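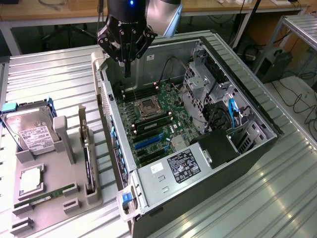
Maya Nimri wants to know why, if a robot can build a car, it can't tidy her bedroom.

Other readers of this page have asked nearly the same thing. One wanted a robot to load the dishwasher. Another wanted one to find socks. The short answer is that some machines can do some chores, some of the time, and most machines can't do most of them yet. The long answer takes up the rest of this page.

What counts as a chore?

A chore is a job that has to be done again and again. Washing dishes is a chore. So is sweeping a floor, folding towels or putting cans on a shelf. Shops and workshops have chores too. Someone has to unpack boxes, sort screws, take old computers apart and put new parts in.

People often think of chores as easy. They are boring, so it seems they must be simple. But boring and simple are two different things. When you pick up a sock, you look for it, work out which way it is lying, reach for it, pinch it with enough force to hold it, and lift it without knocking over your lamp. You do all of this without thinking about it. A robot has to have a way of doing every part.

Robots in car factories

Car factories have used robots for a long time. These robots are very strong and very exact. One robot might join the same two pieces of metal in the same spot all day long.

The factory is set up to help the robot. Every car body comes down the line in the same position. The lights stay the same. No one leaves a backpack in the way. The robot can repeat one movement again and again, and the metal will be there each time.

Now think about a bedroom. The blanket is in a different shape every morning. There may be a book under the blanket. There may be a cat under the blanket. A robot that only repeats one movement would be no use at all in there, and the cat would not like it.

Robot hands

The part of a robot that grabs things is called a gripper. Some grippers have fingers, and some use suction, like a vacuum cleaner hose that sticks to your hand. Most grippers with fingers have fewer of them than you do.

Your own hand is hard to copy. It bends in many places, and the skin on it can feel heat, pressure and slipping. If a glass starts to slide, you squeeze harder before you have time to think, "The glass is sliding." Engineers have made sensors that can feel some of these things, but they cost a lot and they can wear out.

Try this at home. Put on a pair of thick winter gloves and try to pick up a coin from a table. Then try to thread a shoelace through a shoe. It can be done, but it is slow, and you will probably drop the coin a few times. Working with a robot gripper can be a bit like that.

The inside of a computer

A desktop computer is a good test for a robot, for several reasons.

The parts are hard, so they keep their shape. A stick of memory looks the same today as it did yesterday, and a towel does not. That makes it easier for the robot.

The places where the parts go are also known. A memory stick, which many people call RAM, fits into a long, narrow slot. A processor is the chip that does most of the computer's thinking, and it sits in a square socket. If the robot knows where the case is, it can work out where to find the slots and the socket.

Then come the hard bits. The case has tall sides and metal corners, and a big gripper has to fit between them. Cables bend, and they can lie across the very place the robot wants to reach. A memory stick has to be lined up with its slot and pushed down firmly. If it is tilted, it won't go in. If it is pushed too hard in the wrong place, the board underneath can break.

A processor is fussier still. It has to be put in the right way around, and set down gently. People who build computers are careful with this step too — some of them hold their breath.

One trick that helps is a parts tray. The tray has a place shaped for each part, so the processor has its own square hollow and a memory stick has its own long holder. When parts wait in a tray, the robot does not have to search through a heap. You could say that a person has done the tidying first.

How does a robot learn a job?

There are 2 main ways, and many workshops mix them.

The first way is to write instructions. A programmer tells the robot exactly where to move, how fast to go, and when to open or close its gripper. This works well if everything stays in its place. If the case is moved over by the width of your thumb, the robot may press down on bare metal unless it has some way to check.

The second way is to learn from examples. A person guides the robot through the job many times, or steers it from a distance, and the computer stores what the cameras saw and how the arm moved. Afterward, a program looks for patterns in all those examples. If the examples include cases in lots of slightly different positions, the robot has a better chance when it meets a new one.

A person might need 30 tries to get good at a fiddly job. A robot may need many more. Suppose a team records 1,889 tries at putting in a memory stick, and in 988 of them the stick goes in properly. That is a little more than half. For a first attempt at a hard job, the team might be pleased. For a shop that sells computers, it would be much too low, as customers expect every computer to work.

The tries that go wrong are useful too. They can show the team what a bad push looks like, so that the robot can be taught to stop and start over.

What about home robots?

Robot vacuum cleaners are the home robots you are most likely to have met. They do one chore, and they do it on a flat floor. They don't have to pick anything up with fingers. Even so, they get stuck on rugs and cords, and they can't put your toys away first.

Washing machines and dishwashers are machines that do chores as well. We don't usually call them robots, but they took over a lot of hard work. Look at which part they left for people. A dishwasher washes, but a person puts the plates in and takes them out. A washing machine washes, but a person sorts, hangs and folds. The handling is the part that was left over, and it is the part that robot builders are working on now.

Folding is one of the toughest jobs. Cloth can be bunched up in more ways than anyone could list. Some robots can fold a T-shirt, often slowly, and they may need help when a sleeve is inside out.

Would you want one?

A chore robot for the home has to be safe as well as clever. In many factories, big robots work behind fences so that people can't get hit by a moving arm. You can't put a fence through the middle of a kitchen. A home robot would have to move gently, notice people and pets, and stop at once if something touched it.

It would also have to cost less than most robots do now, and someone would have to fix it when it broke.

So, Maya, a robot that builds cars can't tidy your bedroom because it was made for a place where everything stays put. A robot that could tidy your bedroom would need better hands, better ways of seeing, and a lot more practice in messy rooms. People are working on all of these things, and the jobs with hard parts and known places will probably come before the ones with blankets and socks.

Words to know

Gripper: the part of a robot that holds things.

Processor: the chip that does most of a computer's work.

RAM: memory that a computer uses while it is switched on.

Sensor: a part that measures something, such as light, heat or pressure.

Socket: the place on a board where a chip fits.

Something to try

Pick one chore you do at home and write down every step, as if you were telling a robot that has never seen your house. Give the list to a friend. Your friend must do exactly what it says and nothing else. When your friend gets stuck, fix the step and begin again. Making toast is a good one to start with, but leave the toaster unplugged.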